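Über uns

Urkia ist ein Prüflabor für Greiftechnik mit Sitz in Juvitz. Wir vergleichen Greifer, Roboterarme, Kameras und Steuerungen für Betriebe, die vor einer Anschaffung stehen und eigene Versuche nicht stemmen können.

Gegründet wurde die Firma von Ya-wen Su und Manju Dubey. Beide kommen aus der Verpackungstechnik. Frau Su leitet die Versuche, Frau Dubey betreut die Auswertung und die Kunden.

Was wir machen

Ein Vergleich umfasst bei uns in der Regel 700 Griffe pro Backenform. Geprüft wird mit Ware, wie sie im Betrieb vorkommt: Tütchen, Kleinteile, offene Kästen. Wir notieren Fehlgriffe, Druckstellen und die Zeit pro Vorgang — auch dann, wenn das Ergebnis dem Hersteller nicht gefällt. Provisionen nehmen wir keine.

Vor dem Versuch am Arm steht oft der Versuch von Hand. Mit handgeführten Greifern merkt man schnell, ob eine Backe an die Kante eines Kastens herankommt oder nicht.
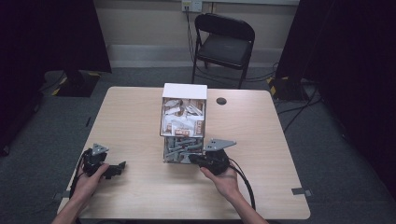

Versuch mit zwei handgeführten Greifern an einem zweistöckigen Kasten

Unser Archiv enthält inzwischen mehr als 328 Prüfberichte. Seit Januar 2025 führen wir auch Vergleiche von Steuerungen durch, zunächst für die Baureihen von Britard und Tyagi.

Anfragen bitte mit Angabe von Maßen und Gewicht der Teile. Muster schicken wir nach Abschluss zurück.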